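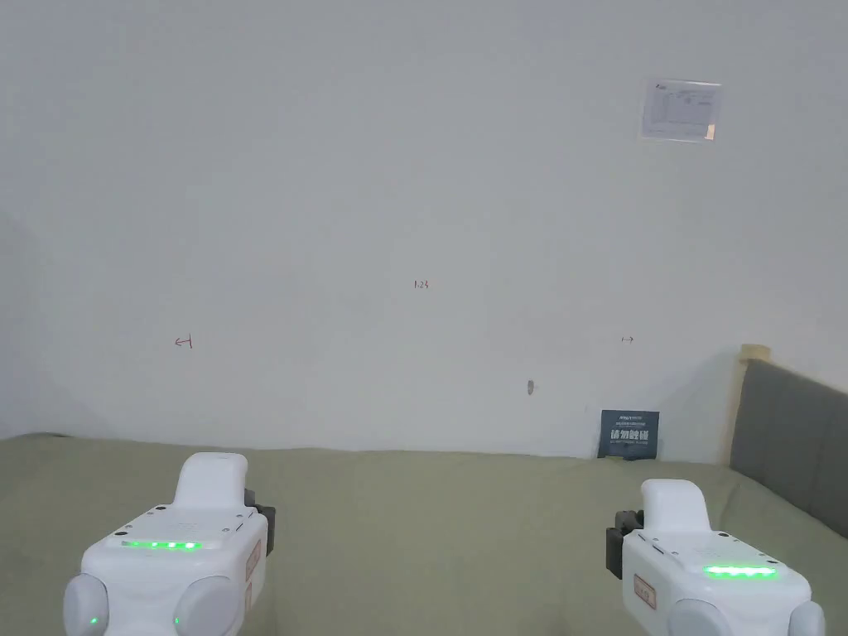 Furnished Bedroom Safety Checklist, Room 418, With Comments

Home | Rooms | Checklists | Repairs | Forms | Contact

Jul 10, 2018
By the Xiong Rooms inspection desk

Sheet 1,173 in the Murwood House series. The blank form comes from the Stovham office and was clearly written by someone who has inspected a great many boilers and perhaps one bedroom. Answers are in the form's own words (Pass, Fix, Watch, N/A). Comments are ours, and so is the tone.

Allow around 20 minutes per room. Bring a flashlight, a tape measure, a damp cloth, the outlet tester and the other outlet tester, the one that works.

SECTION A. DOOR AND WAY OUT

A1. Door opens fully without hitting furniture.
Pass. It stops short of the dresser by the width of a thumb. The dresser has been "about to be moved" on the last several sheets and has developed a certain confidence.

A2. Door can be opened from inside without a key.
Pass.

A3. Self-closer shuts the door from any position.
Fix. Shuts it from wide open with real conviction. From halfway it thinks the matter over and gives up. Quarter turn on the closing speed screw, then try it from three positions, then leave the screw alone.

A4. Path from bed to door clear at floor level.
Pass. Rug was across it on arrival. Rug is now rolled up on top of the wardrobe, and will be back on the floor before this sheet is typed.

A5. Escape plan posted on back of door and matches the building.
Fix. It is posted. It shows the east stair where the east stair was before the renovation. Anyone following it faithfully will end up in the linen closet. New plans were promised for September.

SECTION B. SMOKE ALARM AND LIGHTS

B1. Alarm sounds on test.
Pass. So did the one next door, out of sympathy. They are linked, as they should be, but warn the corridor first.

B2. Alarm date within replacement period.
Pass.

B3. Ceiling light secure, no scorching.
Pass. One dead moth in the shade, reported on the last sheet as well. It's the same moth.

B4. Bedside lamp: bulb at or under the rating on the label.
Fix. Label has been rubbed off by years of people feeling for the switch in the dark. No label means no pass. Swap the lamp with one from stores. Don't take the brass one, it leans.

B5. Lamp cord not under rug, mattress or bed leg.
Watch. Free today. The cord is just short enough that whoever moves the lamp will be tempted.

SECTION C. BED

C1. Frame level, joints tight, no exposed bolts.
Fix. One bolt at the foot turns by hand. Hex key is in the repairs drawer under the tape that isn't tape any more.

C2. Slats whole and seated.
Pass. You have to lift the mattress to answer this one. Ticking it from the doorway is a known technique and it is how 3,000 dollars' worth of bed frames went out of the building last year.

C3. Headboard firm, fabric sound.
Pass. Grey upholstery, vertical seams. Push with the flat of both hands at the top. If it knocks on anything, it's loose. Run a cloth down the seams for grit while you're there.

C4. Sheet fits, tucked, nothing trailing on the floor.
Pass. Sage green. The form would like to know whether the linen is "of a restful tone." Yes, fine, it's restful. The wrinkles where it meets the wall side have been pulled out twice and came back both times.

C5. Mattress label present.
Pass. Skollalier, the firm model. Label is on the underside at the foot, where you will find it last.

C6. Bed not against a heater.
Pass. Measure it anyway, because heaters don't move but beds do, mostly at night and mostly toward the window.

SECTION D. WALL BEHIND THE BED

D1. Paint sound, no flaking, no damp.
Pass. Plain white, most of it bare. Faint gray shading toward the left edge and the upper corners. Hand laid flat on it felt dry. Look again after the first heavy rain and write down what you find, including nothing.

D2. Fixings and holes.
Watch. One small dark spot a little right of center and fairly low. Could be an old screw anchor, could be a scuff. Press with a fingertip: a scuff will wipe, an anchor won't. If it's an anchor with no screw in it, draw it on the room sketch and leave it for the painter. Filling one hole in a white wall produces one hole-sized patch in a different white, which then has to be painted, which then shows up the rest of the wall.

D3. Marks or writing on wall.
Record, do not clean. "1.23" in thin reddish-brown ink near the middle, and lower down a small arrow with a bar on each side of it, left one pointing left, right one pointing right. Copy the figure onto the room sketch as written, decimal point and all. The form gives no unit for wall markings and neither do we. Check with the repairs office before any paint goes over it.

D4. Notices fixed, straight, readable.
Fix. The paper in the clear sleeve, upper right, is tilted. Straighten it and press the corners. The text on it is printed in gray so pale that it can't be read from the bed, and a notice that can't be read is only stationery. Ask for it in black. The form asks whether the notice is "prominently displayed," and we have put "displayed."

D5. Loose cards or signs.
Watch. Navy card standing on the sheet against the wall, with a line of bold white Chinese characters that we take to mean please do not touch. Inspect around it. Anything leaning will sooner or later be lying down, so note its position on the sketch and stand it back up if it has gone over. If the bed has to be pulled out for C1, ask at the desk before the card is moved.

D6. Nothing heavy hung over pillows.
Pass. Heavy means framed glass, shelves, mirrors and the decorative oar from Room 402, which has been found in three rooms so far and is not wanted in any of them.

SECTION E. OUTLETS AND HEAT

E1. Outlet covers whole and tight.
Pass, all but the one by the dresser, which has a cracked corner. Fix.

E2. Tester shows correct wiring.
Pass. First tester said the building had no electricity. See note on testers above.

E3. No daisy-chained power strips.
Pass. Please also look behind the dresser, where power strips go to breed.

E4. Heater guard fixed, valve turns.
Fix. Guard good. Valve turns all the way around without ever reaching an opinion. It's July, so this will be treated as theoretical until somebody is cold.

E5. Heater surface clear of fabric.
Pass. Curtain ends a hand above it. Do not let anyone order the longer curtains.

SECTION F. WINDOW

F1. Opens, stays open, limiter holds.
Pass. It needs a shove at the lower left corner. New staff think it's painted shut and write "painted shut." It has never been painted shut.

F2. Blind cords cleated or removed.
Fix. Cleat is on the wall. Cord is not on the cleat. We have wound it up. This counts as a fix for today only, so it goes on the list properly: replace with the cordless kind.

F3. Glass sound.
Pass.

SECTION G. FLOOR

G1. No lifting edges or trip points.
Fix. Threshold strip has one screw missing and the next one thinking about it. Short screws only. The long ones find the pipe, as was established in Room 411 at some expense.

G2. Under bed clear and clean.
Pass. One sock, gray, adult, handed in. The desk now has enough of these to open negotiations with somebody.

SUMMARY FOR THE REPAIRS OFFICE

Today: door closer, bed bolt, tilted notice, threshold screws.
This week: bedside lamp, outlet cover by dresser, blind cord.
Before the heating comes on: heater valve.
September, allegedly: escape plan.
Leave alone: wall figure and arrows, navy card, anything else on D3 and D5.
Room result: usable with fixes. The form offers only "Satisfactory" and "Condemned," so we have circled Satisfactory, lightly.

COMMENTS

Repairs office: Closer done. Bolt done. Threshold done with short screws, thank you, we remember 411 as well. The dresser is moving next month and there's no need to keep bringing it up.

Third floor housekeeping: On A4, the rug is down again because the floor is cold. Could somebody buy one with a rubber back? Then it could stop living on the wardrobe.

Stovham office: Please use the two-letter codes. "Thinking about it" is not a recognized condition for a screw.

Inspection desk: Noted. Screw upgraded to LO.

Night desk: For D4, can the new print go up at eye level instead of where the old one is? Half the questions we get at night are things already on the notice. Also the moth is in 416 as well, or a moth is.

Repairs office: Spot at D2 still to be checked. Whoever has the good flashlight, bring it back.

Inspection desk: Flashlight is in the drawer with the tape. Next sheet for this room after the painter has been, and please send the room sketch back with the figure still on it.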